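26 May 2018

Up too late again. Tea gone cold, writing this fast before I forget what we agreed, as I know Guangming will remember it differently.

Whole day on the sim rules. Draft 2 of the practice note, the one Trindley want before they let anybody's policy near the real arms. I thought we'd be done by lunch. Ha.

Morning was Yutong and me going line by line. She wants every rule testable. Fair enough. So "leave sensible clearance before closing" is out, and now it says both fingers must be clear of the object on both sides when the hand stops, and the stop gets logged as its own step before any close command. Much better. I moaned about it for half an hour and then wrote it exactly her way.

Then the arguement about contact. Hongjun says if it's simulated who cares if a finger clips the thing, you reset and go again. Jiahui went quite pink. Her point (and I'm with her) is that whatever gets let through in sim gets let through on the bench, becuase people copy their settings over and never look at them again. January was exactly that. Force limit of 900 left in a config from a toy test, nobody's fault, everybody's fault, and a bent wrist plate at the end of it. So: same limits in sim as on hardware. No "sim only" exceptions unless written down with a name next to them. Hongjun gave in but wants it noted that he gave in under protest. Noted, Hongjun.

Afternoon in the renders. Wrist view and body view both, that's rule 4 now, no run gets signed off from one view alone.

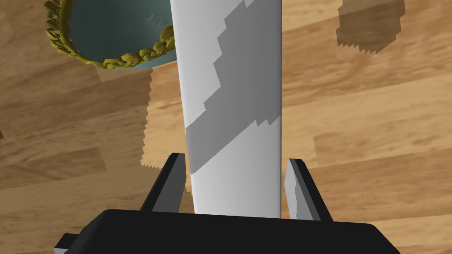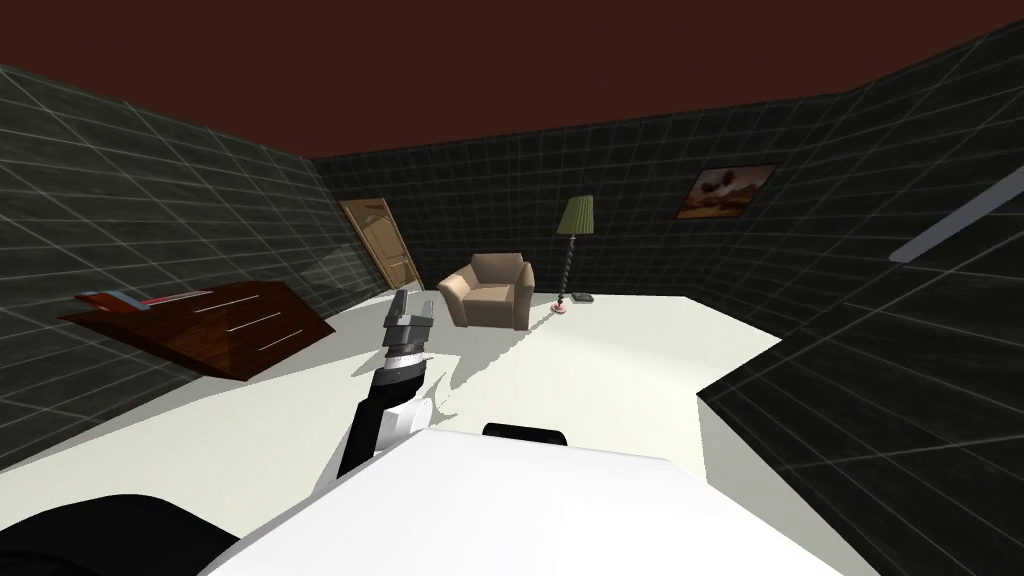 Wrist view first, open either side of the white cylinder, then the body view with the gripper up and open in front of the armchair.

Shadows are a nuisance. Jagged edges all over, in both. Yutong thinks the jaggies should be fixed before anyone trains on them. Guangming says leave them, a bit of ugliness does the policy good. I don't know. Wrote "shadow settings must be recorded with the run" and moved on, which is a coward's rule but at least it's a rule. Could be we come back to it in draft 3. Would like there not to be a draft 3.

Other things settled, quick:
Arms go to a named rest pose before a reset. Not "somewhere up".
Furniture in the room counts as an obstacle even if the task is all on the table. Chairs, lamps, the lot.
Failed runs kept. All of them. Wanting found that the Ekach batch had 2427 runs in the folder and not one failure, and no one tests that much and never fails. Somebody's been tidying. She's writing to them, politely, she says. I've seen her polite.
Reviewer can't be the person who set the run up. Makes life hard with a team this small but there we are.

Not settled: how many runs a reviewer has to watch properly, start to finish. I said 25. Guangming laughed at me. Jiahui said 25 is fine if they're picked at random and not the first 25 in the folder, which are always the nice ones. Left it in square brackets.

Also not settled, who the note is even for. Clendetti think it's a checklist for their technicians. Trindley think it's a policy. It can't be both in four pages. Reread the opening on the bus and it sounds like a parking notice. "Operators shall". Must change shall to must, or just say do it.

Felt a bit low walking home tbh. All those hours on when a hand may close. Then thought about the wrist plate and felt less silly. Mind you Mum rang and asked what I did today and I said I wrote down that you should look before you grab, and she said she could have told them that for free.

Tomorrow: send to Wanting, fix numbering (there are two rule 6s), ring Mao about the log format, ask whether they can do the stop marker without breaking the old files. Find the good pen. Bin night, forgot, going down now in slippers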